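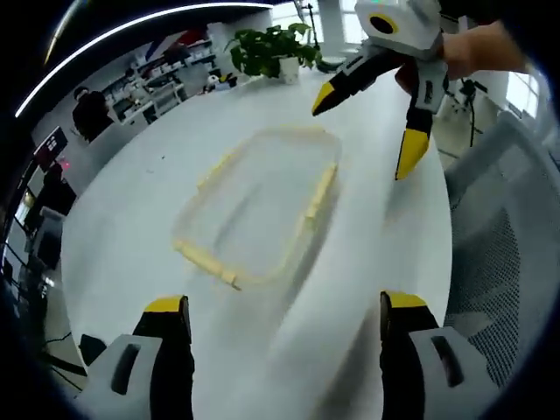
What does a regional food packaging fair offer a school meals department?
A chance to compare lids, trays and delivery terms in one place, and to hear how other kitchens handle the same problems.

The department sent a delegation of kitchen and purchasing staff to the Kelcombe Packaging Fair in May. The fair occupied two halls of the Kelcombe exhibition grounds and was open to trade visitors until 4 p.m. on Saturday. According to the printed guide, 111 exhibitors took part.

The morning was spent in the east hall, where Brenen presented its range of reusable containers for chilled meals. Staff at the stand explained the firm's deposit plan, under which kitchens pay a fixed charge for each crate of 80 containers and recover part of it on return. The delegation asked about replacement seals, which are a recurring expense in our own kitchens. Brenen sells them separately, with a minimum order that would be high for the smaller sites.

Dadine, in the west hall, deals mainly in paper trays. Its representatives were well prepared on storage and less so on delivery to rural addresses. A written reply on that point was promised.

After lunch the delegation joined a tour of the Malhotra central kitchen, a short bus ride from the grounds. The kitchen prepares 3,500 meals on a normal school day. Visitors were issued coats and hair covers and were taken through goods-in, the cold room and the packing line — the washing area was closed for floor repairs. The tour guide noted that labels are now printed at the packing line, which has reduced sorting at dispatch.

Parking at Kelcombe was difficult before 10 a.m., and the bus to the kitchen left late. Colleagues planning to attend next year are advised to use the north entrance.

The supplier price lists and the tour handout are available from the purchasing office. A trial order with Brenen for two school sites is under review, and comments from site managers should reach the office before the end of term.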